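Indexing the Skudport death notices

November 13, 2021

The first pass through the Trirkby parish notices is finished. The set comes to 1661 entries, all of them cut from the local weekly and pasted into four ledgers, with no dates written beside the earliest ones. I have been typing them into a flat table since June, one row per person, and the table now has enough in it to be worth explaining.

Each row holds surname, given names, stated age, place of death, place of burial and the name of the undertaker. I dropped the hymns. A second table holds relatives, linked by row number, and that is where most of the work went. A notice will say "beloved wife of the late" and then give only a first name, so the link has to be made by hand from the burial register. For the surname Negri I had 47 notices and three different spellings, two of them in the same family and in one case in the same notice.

Stated age is the least reliable field. Where I could compare it with the baptism register it was often out by a year, usually upwards. "In his 80th year" means the man was 79, and I had entered a good many of those wrongly before I noticed. They are now corrected, and the wording is kept in a notes column so that anyone can check my arithmetic. 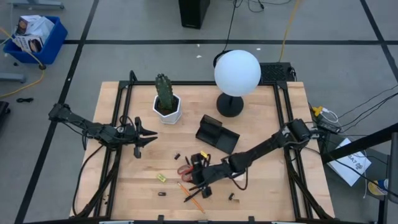
Paste is the other difficulty with the ledgers. The Tirurier volume was made up with something brown that has gone through the newsprint, and in places the back of one cutting has stuck to the face of the next. I do not try to separate these. A pair of scissors with red handles, like the ones on the wooden table, would have been what the compiler used, and the cuts are fairly straight except where a notice ran over a column -- there the last line is often missing, and the last line is where the burial ground was given. I have left those cells blank and marked them "trimmed".

Next is the Skudport volume, which has the longer notices. I will do it in batches of 100 and post the surname list after each batch. If you have a family notice from either parish with the newspaper's date still on it, a plain transcript is enough.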